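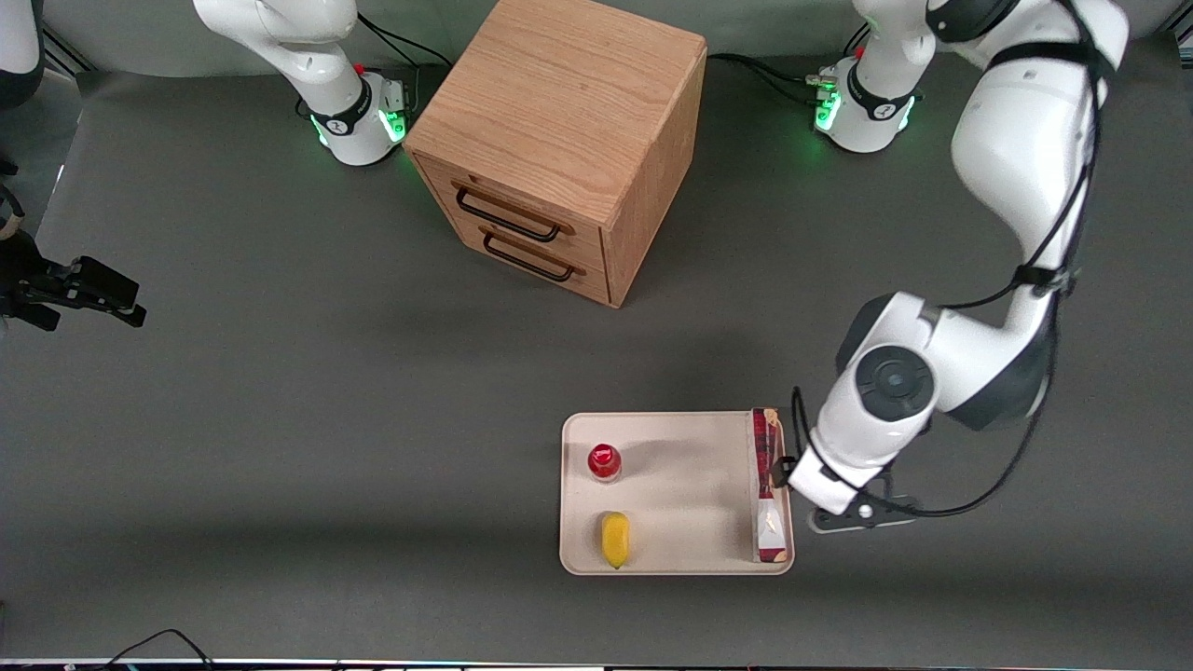 Desktop drawer cabinet

Home | Furniture | Storage | Small cabinets

A desktop drawer cabinet is a small piece of storage furniture which stands on a table, a shelf or a wider cupboard. The most common form is a box with two drawers, one on top of the other. It is used for stationery, keys, sewing things and other small items.

Construction

The body is usually made of wood or of a wood-based board. Pale surfaces with visible grain, similar to oak, are popular in northern countries. The drawers may have knobs, cut-out grips or thin wire pulls. A dark wire pull on light wood makes a clear contrast and is easy to find with the fingers.

Dimensions

There is no fixed standard. Many cabinets are near to a cube in shape, with sides of 30 cm. The Norwegian designer Torbjørn Løken drew a taller version for the maker Vollex - it was 58 cm high and was sold under the name Deltholm.

Use with trays

The cabinet is often combined with a shallow open tray. Objects in daily use are kept in the tray, and the rest is put in the drawers. A cabinet placed at the back of the table should have enough free space in front, so that both drawers can be opened fully.

Related articles
Chest of drawers
Drawer pull
Horrocks (furniture maker)
Valet tray
Zendevetti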